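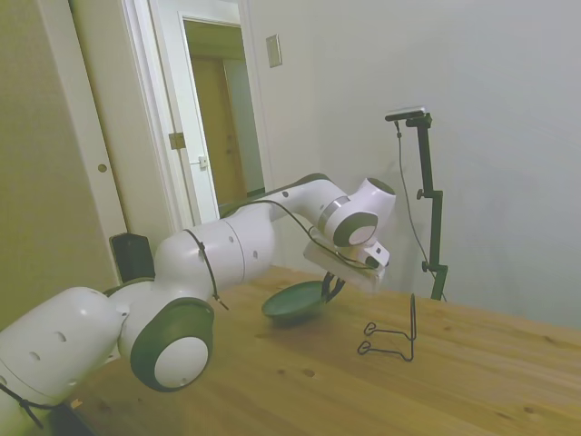 Peltbridge helpline group publishes guide for local reporters

The Peltbridge Listening Service has published a short guide to help reporters and newsletter editors write about eating disorders with care. It was drawn up over 2 years with the Dalell Centre for Public Health.

The guide asks writers to leave out weights, calorie figures and "before and after" photographs, and to print a helpline number with every story. It follows a review of 949 local articles, of which 193 gave a person's weight. 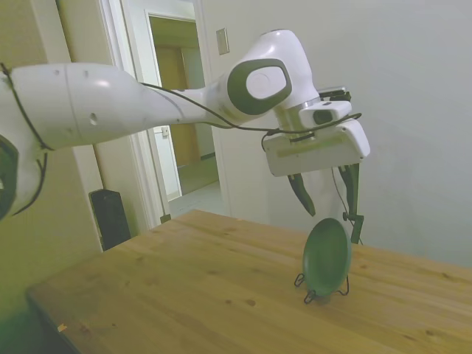
A white robotic arm above a light-coloured wooden table.

Lucero Cárdenas, who led the review, said: "Most reporters we spoke to wanted clear advice they could use on deadline."

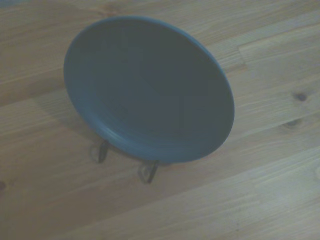

Newsrooms can also book a training session, led by Orlando Cuadros and Yolanda Taipe. The first 3 will be held in June. Copies of the guide are free from the Service's office.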